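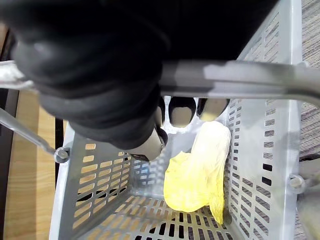 Speaker notes, storage talk, evening session at Tikthorpe

Start with the basket, before the cupboards and before the labels. People come to a talk on tidying expecting shelves, and most of what goes wrong in a small house happens between the floor and the shelf. Things get put down on the way to somewhere else. A carrying basket is for that journey. The light grey plastic one with slots all over the walls and base is the sort I mean, and the grey metal handle across the top matters more than the slots do. You need one hand for the basket and one for the door or the banister. Ask who has a basket with a handle at home. Wait for hands.

Next, say what I mean by a round. One walk through the house with an empty basket, same route every time, picking up what is in the wrong room. Then a second walk, same route, putting things back. My own takes 9 minutes in the evening. It took longer in November when I began, mainly owing to the landing.

Do not sort during the first walk. Say this twice. If you stop to read the letter or match the socks, the round is over and you are now sitting on the stairs with a letter.

Drink of water.

Choosing a basket. Keep this short, they will ask at the end anyway.

Slotted sides let you see roughly what is inside from across the room. They also let grit and crumbs drop through, so tip it out over the bin or outside before you take it upstairs. Small things go through slots too. Hair grips, screws, the backs of earrings. I put a lidded tub in the bottom for those.

Solid sides are better for anything damp. Fabric ones fold away but sag when half full, and they don't stand up on a stair.

A raised rim round the top is worth having. Thin edges dig in when you carry the basket against your hip.

A handle that folds down is useful if the basket is going under a bench. Try it full before you decide. An empty basket in a shop tells you very little.

Size: smaller than you think. If it holds a week of stuff it will be left for a week.

Hold up the two from the Clandix shop. Pass them round, front row first. Remember to get them back, last time one went home with the raffle.

The Mayrhofer house. I use this one because people recognise it. Three floors, narrow stairs, four people, one basket per floor to begin with. Within a month all three baskets were full and had become furniture. We took two away. The one that stayed lives by the back door and has to be empty by 8 in the evening. What couldn't be put away by then had no place to go, and those things went on a list. The list was more useful than the basket. Old chargers, school letters, a bicycle pump, gift bags.

Read out part of the list if there is time.

Then the exercise. Everyone writes down what is on their kitchen table now, from memory. Two minutes. Then cross out whatever belongs in the kitchen. What is left is the first round. Some will have nothing left, move on quickly and don't make them feel odd about it.

Questions I usually get:

Does it work with children? From about the time they can carry it, yes, if it is their own small basket and their own route. Don't use it to confiscate toys.

What about paper? Paper gets a separate tray. It sinks to the bottom of a basket and stays there.

How do you clean a plastic one? Warm soapy water in the bath, old toothbrush for the slots, leave it upside down to drain.

Handouts are in the Hakex folder, 200 copies, on the table by the door. Chairs to be stacked after.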